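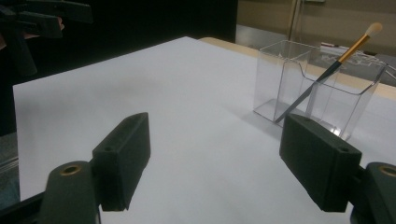 The brush job on the white paper, seen from between a pair of gripper fingers at Oddsson.

2018-06-18

I spent most of a day last week at Oddsson, the small automation shop out past the Rinari building, watching people look after a pair of hand-held grippers. I'd gone in expecting a quick look and a cup of coffee. I stayed until they turned the lights off, and I now know more about finger pads than I ever planned to!

The setup goes by the name Ilonau, and it lives on a single table. You hold one gripper in each hand, you pick things up and put them down, and a camera on the tool watches the whole business so that a robot arm can be taught the same moves later. The arm gets all the attention when visitors come by. The hand tools are what wear out, though, and keeping them in shape has become a job of its own.

Selma Vlachou has that job. She talks fast, works slowly, and doesn't like it when you lean on the table (I leaned on the table). Her current headache is the makeup brush task, where a brush has to go in and out of a clear acrylic holder without the holder sliding off across the paper. It sounds easy. I tried it and shoved the holder clean over to the edge on my first go.

"The handle is thin and smooth, so it tells on you," she said. "If your fingers are off by a hair, the brush rolls. A coffee mug would let you get away with it."

So before each round she goes over the fingers. Each one is a black part with a blocky pad facing inward and a brass threaded insert set into the rounded base, and those inserts are where she starts. She backs the screw out, looks down into the brass with a little flashlight, and runs the screw in again by hand. If it goes in crooked or feels gritty she stops right there. Last month's trouble was an insert that had started turning in its seat, and it took the crew two afternoons to work out why one finger kept drifting outward. They'd been blaming the software. Everybody blames the software, she told me, including the software people.

After the inserts come the pads. She closes the fingers on a strip of plain paper and tugs. If the strip slides out at one end and sticks at the other, the pads aren't meeting flat, and she loosens the finger, nudges it, snugs it down and tries again. I counted 37 tugs on one gripper before she was happy — and she says that was a good morning. Then she wipes the pads with a damp lint-free cloth, lets them dry, and does the other tool the same way.

The table gets its turn too. The big sheet of white paper has to lie flat, and a curled corner means a new sheet, no arguments. Clear plastic is a pain to see in a camera view at the best of times, so she checks the holder for fingerprints and moves it a little until its edges show up against the white. She also opens the fingers wide and looks at the picture from the tool, making sure both pads show. If one has wandered out of view, the camera mount has slipped and it all comes apart for another go.

I asked why they don't just buy a pile of spare fingers and swap them whenever something feels off. They do keep spares, in a tackle box under the bench. But a fresh finger has to be lined up from scratch, and she'd much prefer to rescue a good one that's already broken in. A swap costs her some 2 hours by the time she's done with the paper strips and a few practice grabs. Fixing a loose screw takes a couple of minutes.

What surprised me was how much of this is still written down with a pencil. There's a spiral notebook hanging off a hook by the door with every loose screw and worn pad in it, in at least four kinds of handwriting. Osico, the outfit that handles Oddsson's parts orders, has offered to move it all onto a tablet. Selma says she'll think about it. The notebook has coffee on it and she can find anything in there in about the time it takes me to unlock my phone.

The next change is a new pad shape with a slightly softer face, which should be kinder to skinny handles like the brush. The first pair is due before the end of June, and she plans to run it against the old pads with the same holder and the same brush, swapping back and forth so the comparison is fair. I've asked if I can come back and have another try with the new ones — she said yes, as long as I keep my elbows off the table.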